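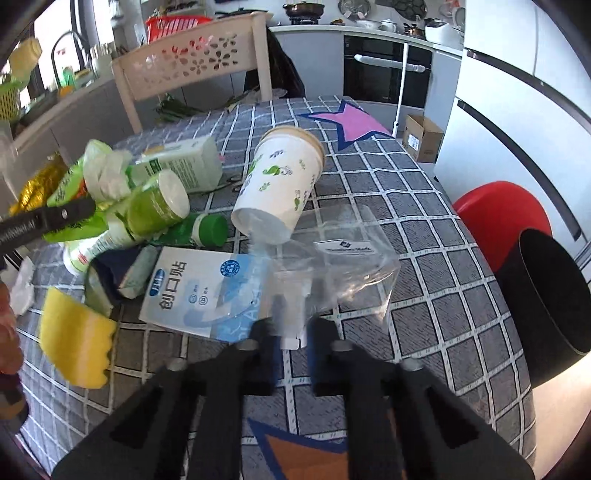 Tradetti settlement notice, is this worth filling out?

Legal & Consumer Law board > Class actions

porchlawyer_not
Got a postcard in October 2019 telling me I am a class member because I bought Tradetti "naturally pure" dish soap. I did buy it. I bought it because it was on the end of the aisle. The postcard says the word "naturally" misled me and that I can have up to $6 for my suffering, no receipt needed, or more if I saved my receipts, which I did not, being a person with a normal relationship to dish soap.

Claim deadline is in December. Do I file, opt out, or use the postcard as a coaster?

bluebook_blues
File. It takes two minutes. "Up to" is doing some heavy lifting there, though. If more people claim than they planned for, everybody's share shrinks. Read the part of the long notice headed "pro rata" before you spend your $6.

grumblethorpe
And the lawyers get what, exactly? I looked up the Jurkton cracker case last year (the "baked with care" one). I got a coupon for more of the crackers I was supposedly tricked into buying. The attorneys, I noticed, did not take their fee in crackers.

bluebook_blues
Coupon settlements get a closer look from judges in federal court. This one is cash, so it's a different animal. You can also object if you think the fee is too high. You have to stay in the class to do that. If you opt out, you've given up your standing to complain about the deal.

grumblethorpe
I have never needed standing to complain.

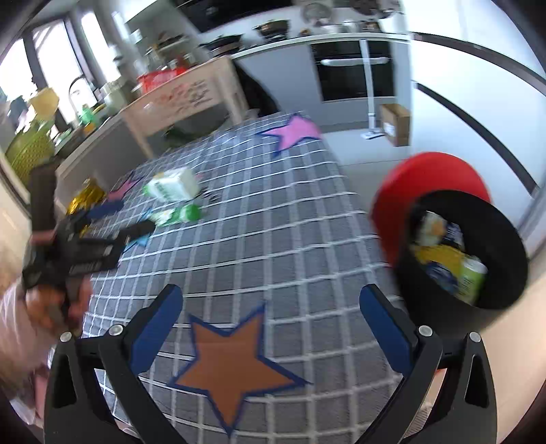

Star mat, pink and orange stars.

tuesdaydocket
Going to disagree with the general sneering here. I clerked for a small firm on the plaintiff side and these cases do get labels changed. Check whether there is injunctive relief in the agreement. In plain words, does Tradetti have to take "naturally" off the bottle? If so, that's worth more than your six bucks.

porchlawyer_not
I checked. Section 4 says they will change "naturally pure" to "pure, naturally." I am not making this up.

tuesdaydocket
OK, that one hurts.

rinse_repeat_77
Question from someone who knows nothing. Would a reasonable person really think dish soap came out of a spring? I thought you had to show that a normal shopper would be fooled, and not just one guy with a good imagination.

bluebook_blues
That is the test, more or less. In California and a lot of other states the court asks whether members of the public are likely to be deceived. Sometimes a judge tosses the case early because the label couldn't fool anybody. Sometimes the judge says that's a fact question, and then the company looks at what a trial costs and finds its checkbook. A settlement doesn't mean a court decided the label was false. The notice should say so, usually in capital letters.
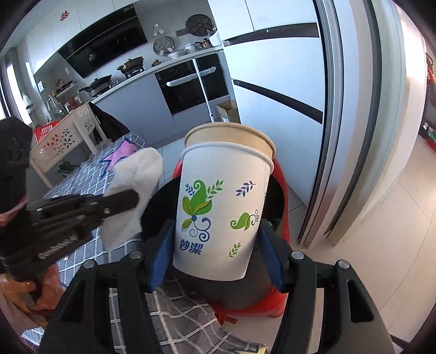 The other thing to look at is the release. By staying in, you give up claims over that label for the dates listed. If the soap gave you a rash, see whether personal injury is carved out. It usually is, but go read it. If it isn't and you had a real problem, talk to an actual lawyer in your state before the opt-out date.

porchlawyer_not
No rash. Clean dishes, bruised trust.

grumblethorpe
Does the form make you swear to anything? The Rudside shampoo one did. Penalty of perjury, over conditioner.

porchlawyer_not
Yes, I have to swear to the number of bottles. The cap is 2 without receipts. I can swear to 2 with a clear conscience.

tuesdaydocket
Good. People who claim 255 bottles are the reason the administrators send those nasty audit letters.

rinse_repeat_77
Where does the leftover money go if hardly anyone files?

bluebook_blues
Depends on the agreement. It can go to the people who did file, to a charity the judge approves, or back to the company. Look for "cy pres" or "reverter." Reverter is the one to get mad about.

porchlawyer_not
It says unclaimed funds get split among the claimants first, then the rest goes to something called the Tsegaye Clean Water Fund. Fine by me. Form is filed. They want 60 days after final approval to mail checks.

grumblethorpe
Final approval, then appeals, then checks. My cracker coupon had expired by the time it got here. Put the postcard under your coffee for now.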